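Home Shop Worktops Care & Repair Samples Contact

Filed under: Worktops / White, veined

Skandham White Countertop

A light top for kitchens and small workrooms, with thin veins in tan and rust color. We sell it in our Histhorpe shop and it is cut to your measures.

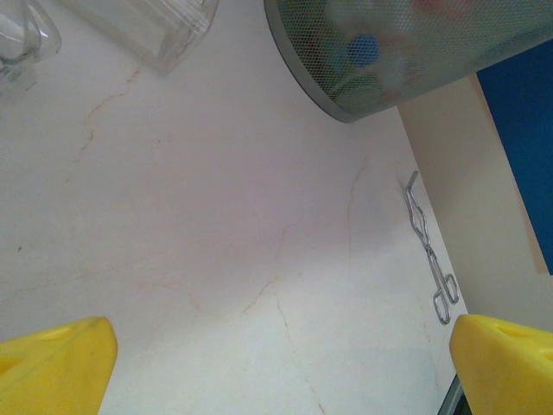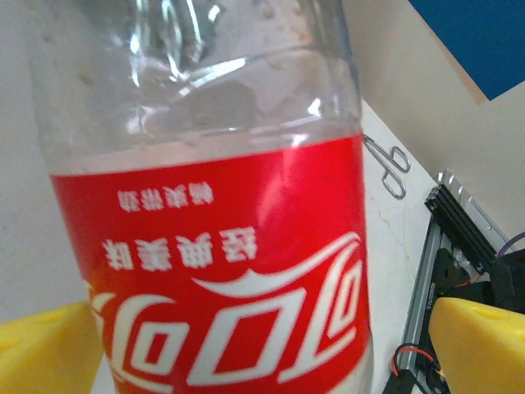 The pattern is different on every top. Some customers want many veins and some want almost none, so please come and choose your piece before we cut. Aniela Wilczyńska keeps the samples and can put two of them together on the floor for you, in daylight if you come before the evening.

The surface is smooth and you clean it with a soft cloth and a little dish soap. Do not use powder cleaner. Coffee, beet juice and red soft drinks should be wiped the same day. Metal tools can stay on it, but please do not pull them across, as this can leave gray lines. Most of these lines go away with the Mulcahy cream, which we also sell.

Hot pots need a mat. We had one top back from a customer with a brown ring near the stove, and we could not repair it well - the color was changed too deep.

Edges: straight or rounded, same price. Sink cutout is extra. Delivery takes 6 weeks after you confirm the drawing, and in October it can be longer. For a top with a corner we send 2 pieces and join them in your kitchen. The joint is filled in white and you will feel it a little with the finger.

Samples cost 4 dollars each and we return this money with your order. Fitting questions go to Trevor MacDonald, all other questions to the shop desk.

See also: Carau, the same top in a warmer gray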